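In December my friend Napaporn asked me to go with her to a small concert in the Kowalczyk hall. I did not know the band, Butuvix, and I nearly stayed at home. They are three brothers and a cousin who plays the accordion very loudly.

We stood close to the stage, next to the left speaker, and for the first songs I could hear only the bass. Then we moved to the back -- it was much better there.

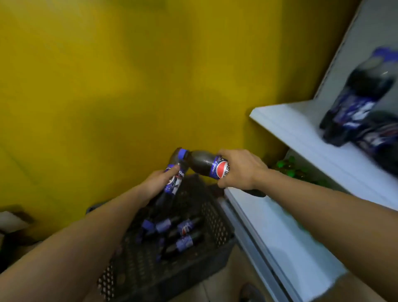 The slow song before the break was my favourite. I have looked for it since then, but it is not on their record, which has only seven songs. Napaporn thinks it is an old wedding tune from her neighbour's village.

They will play again in spring, and I have already asked for two tickets. This time I will bring something for my ears.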